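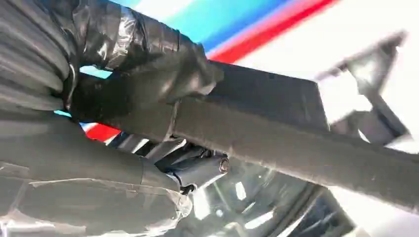 **Wanted: people to help write our wrapping and covering rules – Dumow site, Hingate**

2/21/18

Perrin is looking for 5 people for a short working group on covered robot arms. Film, tape, sleeves, bellows, all of it. Right now every cell does its own thing and the only written rule is sheet 1452, one page, mostly on tape. Needs replacing.

What you'd do:

- read the draft (long, sorry)
- two afternoons on the floor at Dumow, checking wraps against it
- mark up what can't be done in practice
- one call with the Demard office to agree on wording

Stuff we want settled: how much slack at a joint, where tape may and may not go, keeping loose film clear of pins and bolt heads, who signs off after a re-wrap, how often covers get inspected. Also what counts as damaged – creased is not the same as torn and the old sheet dosen't say.

Who: operators, maintenence, safety people. You need lockout training that's current. Standards experience nice, not required. Night shift very welcome, we had none in the January round.

Pay: $700 flat, paid when your comments are in. Safety shoes yours, glasses ours.

To apply, a few lines on what you've worked with, to the Perrin front desk at Hingate. Mark it "covers". No resume needed.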